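4. What we bought, and what we should have budgeted for

4.1 The shopping list

We've split the costs into things that move and things that sit still, mostly because that's how our orders went in. The moving things were easy. Two arms, two grippers, the little cameras and their brackets all came out of the main equipment line, which had been agreed with Turnlow well before any of us had measured the bench. The still things were a different matter! Our first draft of the budget gave them a single row labelled "sundries", with 64 pounds against it, and I'm a bit embarrassed to say that I typed that row myself.

The trouble is that a plugging task eats small electrical goods. You want a power strip, and then you want chargers to go in it, and then fans to give the chargers some company, and before long you're arguing over whether plant pots count as consumables. (Our finance office decided they do, after two emails and a phone call.) We also wanted the table to look like somebody's real table, so a fair bit of what we bought has no job in the task at all except to get in the way. Figure 4 gives an idea of how far the "sundries" had spread once the Lorness bench was up and going. 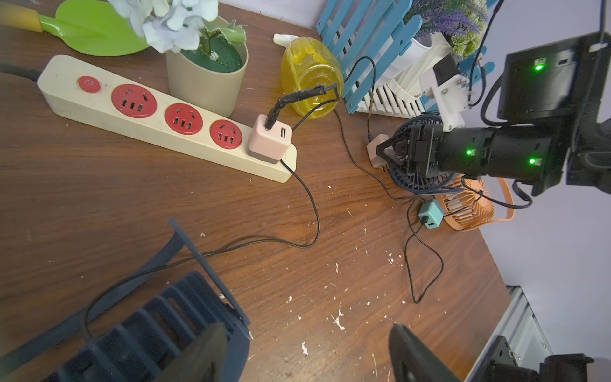
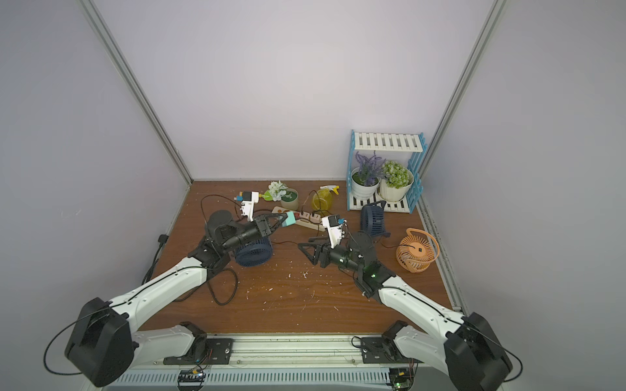
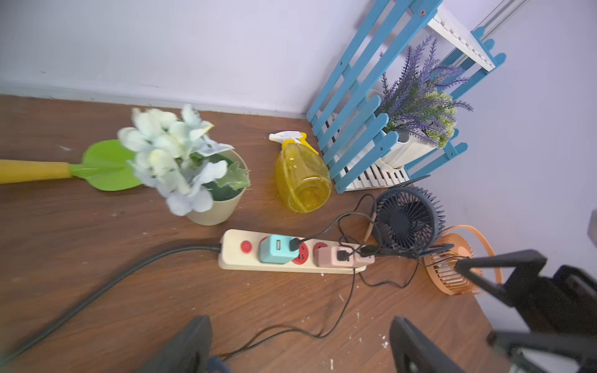
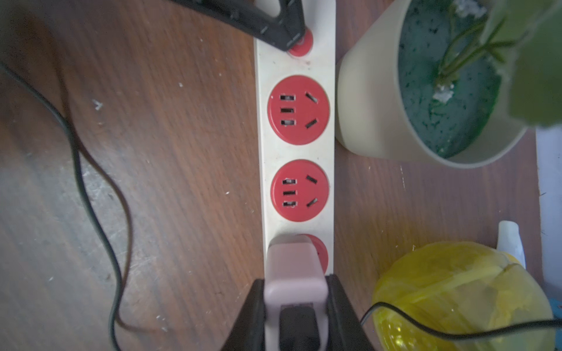 Figure 4. The Lorness bench with the power strip task laid out. The second picture is from the fixed camera; the first, third and fourth are from cameras at the grippers.

From the Lorness bench group
Posted 11/01/2020 | Section 4 of 6

4.2 Where the money went

So, back to the money. The figure is useful to us as planners because almost everything in it came through a different door. The arms are capital equipment. The fans and chargers are small electricals, and those need a safety check here before anyone may plug them in, and the check is charged per item. The artificial flowers and the blue and white plant stand are, as I said, consumables. The metal rail that the arms are bolted to was charged to the workshop, and we only found that out when the workshop asked for it back on paper at the end of the financial year. If you're putting together a bench of this kind, do ask early which door each thing goes through. We lost most of October to it.

We set aside 3,000 pounds for the enclosure, posts and rail together, and that held up well. I'd keep the number as it is if we did it again. Plain pale walls and even light are cheap to buy and they save a lot of fiddling with camera settings later on. The one thing I'd add is cable management, which we didn't budget for at all. Look at the table in the second and third pictures and you'll see the black cables wandering all over the wood. A clip or two was all we had. Proper channels would have cost very little next to the arms, and we've since put them on the list for the Trelten bench.

The surface itself deserves a line too. We chose a wood-grain top because that's what people have at home, and I still think it was the right call, but the small white flecks show up on it beautifully. We had no row for cleaning, and no row for a spare top either. Both are in now.

4.3 Spares, and how many

We went round and round on spares. The first plan was to buy one of everything and replace things as they wore out, and it sounds thrifty until you try to buy the same charger in the same pink a few months later. Colour matters a good deal to us: a policy that has seen pink and light blue chargers may well behave differently when somebody swaps in a grey one, and then you're comparing two experiments without having meant to. Our advice now is to buy the whole run of props in one order, spares included, and put the extras in a labelled box.

For the power strip we'd suggest buying several at once. Ours has round red sockets on a pale body, and the slots in them take more than one shape of plug, so you can try different plugs without changing the strip. Red on cream is also easy to pick out from the gripper cameras — see the fourth picture, where the strip runs straight up the middle between the fingers and the pink plug. We'd happily pay a little extra for that contrast. A plain white strip on a pale bench would have been cheaper and, I suspect, miserable.

Gripper fingers are the other thing. We treated them as part of the arm when we wrote the budget, and really they belong with the props, to be ordered in sets and stored alongside them. Vieira, the planning sheet we use for all our benches, now has fingers on their own row with up to 100 pounds a year against it. Whether that's the right amount for another lab will depend on how hard you push things into sockets.

4.4 Cameras

Cameras were the one place where we overspent and didn't mind. The wrist views and the fixed view don't do the same work. From the wrist you get the sockets nice and large, but the gripper fingers take up part of the picture and you may lose most of the fan sitting off to one side. From the fixed camera you get both arms, the plants, the fans and the whole untidy middle of the table, and the slots in the strip are far too small to be much help. We had hoped early on to save money by dropping one or the other (I argued for dropping the fixed one, for what it's worth) and having looked at plenty of pairs like these, we kept them all.

What we didn't plan for was brackets. Each camera needs something to hold it, the something has to clear the wrist at every angle, and ours went through more than one version before everybody was content. We've put brackets down as a separate cost in Vieira, along with an allowance for somebody's time to design them. The time came to more than the plastic did, by a long way, and the Trelten bench will be reusing the same design with the holes moved slightly to suit its rail.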